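Last updated: September 23, 2023

PINIS PUBLISHES PRACTICE GUIDE FOR HOUSEHOLD ROBOT TRIALS

Guide sets out common rules for drawers, doors, cables and stopping distances in kitchen test rooms

Pinis today released the first edition of its Practice Guide for Household Robot Trials, a 96-page document for laboratories, manufacturers and test houses that run robots in furnished kitchens and living spaces. The guide is free of charge and takes effect for all trials carried out under the Pinis listing program.

Rules for industrial robot cells have been in place for many years. Those rules assume a fence, a fixed base and a known workpiece. A robot that opens a drawer in a kitchen works close to furniture made for people, and the teams that run such trials have until now written their own procedures. The results have been hard to compare, and incident reports have used different terms for the same event.

The guide was drafted by a working group drawn from Pinis member organizations, with test facilities provided by Zison and Menon. A public draft was open for comment through the end of August. The working group received 147 comments and has published its response to each one alongside the final text.
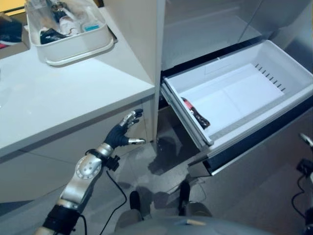
Drawers and other moving storage are covered in Section 4, the longest part of the guide. The section requires an operator to record the state of every drawer and door before a run begins and again when it ends, and to state which objects the robot is permitted to touch. It treats an open drawer as an obstacle as well as a work area. When a robot hand is held beside a pulled-out drawer, with its fingers spread and a single small package in the bin, the operator must be able to stop motion before the hand meets either the drawer front or the edge of the counter. Items left on the counter, including those in trays, are to be listed as part of the test setup even when they play no part in the task.

Section 5 deals with cables and attachments. Any cable that hangs free of an arm must be checked through the full range of motion planned for the run, and the check must be repeated whenever a strap, clip or connector is moved. Cables that can reach the floor are to be kept clear of drawer runners, door hinges and the path of the robot's base or legs.

Other provisions of the first edition include:

- A minimum of 2 trained operators for any run in which a person may enter the room, one of whom has no duty other than the stop control.
- A written speed limit for each task, posted at the operator station.
- A standard form for reporting contact with furniture, appliances or people, including contact that causes no damage.
- Retention of run logs for the full period of a product's listing.

The provisions were tried out before publication in a pilot at the Lendeck test site, where 2549 runs were logged using the new forms. Findings from the pilot led to changes in the cable section and to a shorter reporting form. A summary is printed as Annex B.

"Teams working in this field have asked for a shared set of terms and a shared minimum," Pinis said in a statement. "The guide gives them both. It does not replace national law or any safety standard that already applies to the equipment, and users remain responsible for their own risk assessment."

Organizations already in the listing program may continue to use their existing procedures for trials now under way. New trials must follow the guide. Pinis will offer training sessions for operators and assessors, and a checklist version of Sections 4 and 5 will be issued separately for use in the test room.

Comments on the first edition may be submitted at any time through the Pinis standards office and will be considered at the next scheduled review.

About Pinis

Pinis is a membership body that develops practice guides and listing programs for service and household robots. Its members include manufacturers, research laboratories and independent test houses.

Media inquiries and requests for printed copies should be directed to the Pinis press office.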